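4.3 Failure case: the reset fault in the two-cube task

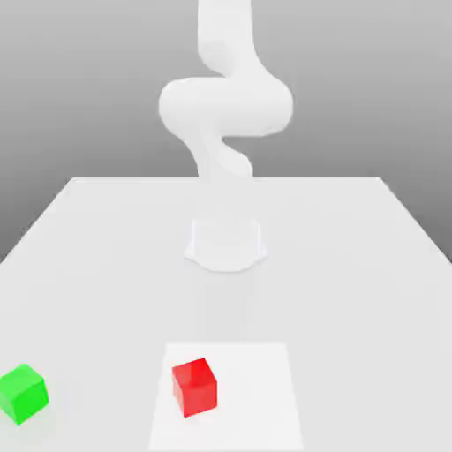
Figure 6. Two-cube task in simulation, red cube on the pad, green cube off it.

Most of our lost episodes came from a single fault, and we found it late. The policy was trained in the Carura simulator on a pick-and-place task with two cubes and a square pad, and during the second evaluation run the success rate dropped hard between one checkpoint and the next. We first blamed the checkpoint. Wrong. Rolling back to the older weights gave the same drop. The log had the reason in it all along: the reset routine was supposed to place both cubes inside the camera view and clear of its borders, and it did not always do so. The green cube in Figure 6 is out past the left side of the pad and only partly in view, and a layout like that should have been rejected and resampled before the policy got it. It was not rejected. The check read the cube center only, so any cube with its center in view passed.

What the policy did with such layouts was worse than a plain miss. The pose estimator (a small network, frozen, same one as in Section 3) put a clipped cube too far toward the middle of the image. The arm then came down on bare table, closed, lifted, and went on to the place step with nothing held. No retry. The episode ran to the time limit and was scored as a timeout, so in the summary table it looked like slow behavior and not like a perception error. We reported it that way in an earlier internal draft, which was a mistake.

Of 1,177 evaluation episodes, 200 started from a layout with at least one clipped cube. We reran those with the bounds check turned on (full cube extent, all eight corners projected) and with the policy unchanged. Timeouts fell to 14. The ones left over are a diffrent problem, mostly the fingers landing on a cube edge, see 4.4.

There is a safety side to this. In simulation a bad descent costs nothing. On the Vitier bench the same weights drove the real arm into the table on a Thursday afternoon, with the force limit set too high, and the wrist flange was bent. Noone was inside the fence. The limit had been raised the week before for a separate insertion test and never put back. So 2 faults lined up, a loose reset check and a stale force setting, and neither one raised a warning alone. We now load the force limit from the task file at every start and refuse to run if it is missing.

Two notes on method. First, the Beneš layout sampler, which we compare against in Section 5, has the full-extent check by default, so the baseline numbers there were never affected. Ours were. All results in Section 5 use the corrected reset. Second, we did not retrain on clipped layouts. It might help, we have not tried it. A wider camera view would also hide the problem on this table but the estimator would still be wrong at the borders, and on the larger Ferero table the cubes would end up there again.

Open item: timeouts and empty grasps are still logged under one code in the released scripts. Split them before comparing to our counts.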